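Section 6: Fitting and setting the fingers (Myung two-finger gripper)

Applies to units supplied by Ukwood after May. For earlier units, follow the sheet packed with the fingers.

6.1 Before you start

Move the arm to its park position and press the stop button. Wait 15 seconds before touching the gripper.

CAUTION – The fingers can close without warning while the stop button is released. Keep hands clear of the gap between them.

6.2 Fitting the fingers

1. Wipe both mounting faces with a dry cloth.
2. Slide each finger onto its mount with the raised ridge facing inwards.
3. Fit the screws by hand, then tighten them evenly with the key supplied. Do not use a power driver.
4. Pull each finger lightly. There should be no play at the root.

6.3 Setting the approach height

Soft items such as clothing are picked from above, with the fingers open in a V. On a padded surface the tips must stop just short of the cover. If they press into it, the cushion gives way and the height reading will be wrong.

1. Release the stop button and choose Set-up, then Height.
2. Jog the wrist over a clear patch of the surface, between the items to be picked.
3. Lower in single steps until the tips are just above the fabric. 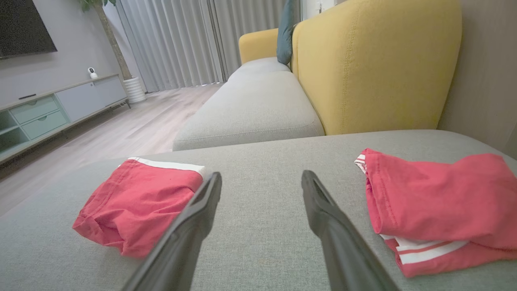

4. Press Store. The Pusto controller saves the height under the current surface name.
5. Raise the wrist by 50 mm and run Test Close once, with nothing between the fingers.

Note: Store a separate height for each surface. A value taken on a table must not be used on a sofa or bed.

6.4 Checks in use

Look at the fingers after every 200 picks. Replace them as a pair if a ridge is torn or a tip is split – a new finger paired with a worn one will not close square. Order Stultitz part 49 and repeat 6.3 after fitting.

Clean with a damp cloth only. Solvents harden the finger surface and reduce grip on thin fabric.

If fault H2 appears during step 4, the wrist was still moving. Wait for it to settle and press Store again.

Issued 16 July 2020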